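Search stories
Search
Enter keywords

The Night Ferry to Brollcombe

January
By Natalina Barbieri

The horn went at ten to six and Valbona ran for it, boots unlaced, the accordion case banging against her knee the whole length of the pier. Oh, she loved this boat! She loved the rust on it and the awful coffee, and the way the deck hummed up through your feet before you'd even left the harbor.

"You're late," said Dale Lavoie, holding the gate open with his hip.

"I'm on the boat, aren't I?"

He grinned and dropped the chain behind her. There were 33 people aboard that Tuesday, which Dale had to write in the log, and most of them were going over for the same thing she was. The Doucette Hall was opening its doors again after 11 years shut, and there would be dancing, real dancing, on the old sprung floor.

She found Khang at the stern with his fiddle under his coat like a baby he was smuggling.

"Did you learn it?" he asked.

"I learned most of it."

"Which part don't you have?"

"The middle," she said. "And a bit of the end."

He laughed so hard that a gull left the railing. Then he pulled her down onto the bench, out of the wind, and hummed the tune at her, slowly, tapping the beats on her sleeve. It was his grandmother's waltz. She had danced to it at the Doucette when she was 74, in borrowed shoes, and afterward she ate supper with the band and wouldn't let anyone take her home.
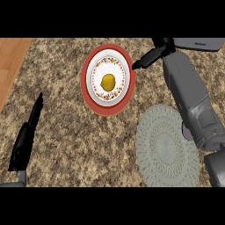 "Again," said Valbona. "From the turn."

So he hummed it again, and this time she had the accordion open on her lap, her fingers stiff with cold and going after every note. It was a wonderful tune! It climbed when you thought it would rest, and then it came down all in a rush, like kids on a staircase. A woman in a green hat came around the corner to listen. Then two boys with a sled, then the cook, still holding a ladle.

By the time the lights of Brollcombe showed, low and yellow along the water, she had the middle. The end was still a mess. Khang played over her where she stumbled, and the woman in the hat had taken hold of the cook, ladle and all, and was steering him around the life jackets.

"Five minutes!" Dale shouted from the wheelhouse.

"We need ten!" Valbona shouted back.

She heard the engine drop to a mutter, and the boat began to take the long way around the point.

More stories
Snow Day at Prurnivgate, by Harpreet Gauthier
The Clockmaker's Bicycle
Two Aunts and a Piano
Letters to Urnex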